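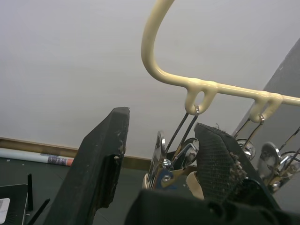
Hanging clips, Pisitcombe map store.

Home Projects Reports Grants Contact

Pisitcombe Map Collection: progress report to the Zakness Fund
Prepared by Arvid Torvik, project lead

We said we would have the whole collection catalogued by May. We have catalogued 622 sheets out of 1441, so the kindest word is "underway". The original timetable assumed every map would be in the drawer its label said. I wrote that timetable, and I had not yet opened the drawers.

Of the sheets catalogued so far, 238 have also been cleaned and moved into new folders. Most are parish and drainage maps. Drainage was clearly a passion here. We hold four versions of the same culvert, each signed by a surveyor who disagreed with the last one, and Wondimu Tekleab has now read all the correspondence about it. He has asked me to record that he has a favourite.

The Rønning bequest is the bright spot. It arrived in far better order than the list that came with it suggested, and the coloured harbour plans are lovely. They are also too wide for the scanner. We are scanning them in halves and joining them up afterwards, which works well enough except where the paper has stretched and the coastline has a small step in it.

Money. We have $600 left in the materials line, all of it meant for folders. Travel is unspent, as the conference was cancelled – I have kept my disappointment to myself. We'd like to move the travel money across to wages and would be grateful for a yes or no before the end of the quarter.

The Prulora catalogue software is behaving since the update. It still sorts "Upper Street" before "Lower Street" and neither of us can make it stop, so we have learned to look under U first.

Next steps: finish the drainage drawers, start on the railway sheets, and send you a revised timetable. Wondimu will be writing that one. The public open afternoon goes ahead as planned, from 2 pm, with tea kept in a separate room from the maps.

Share 3 comments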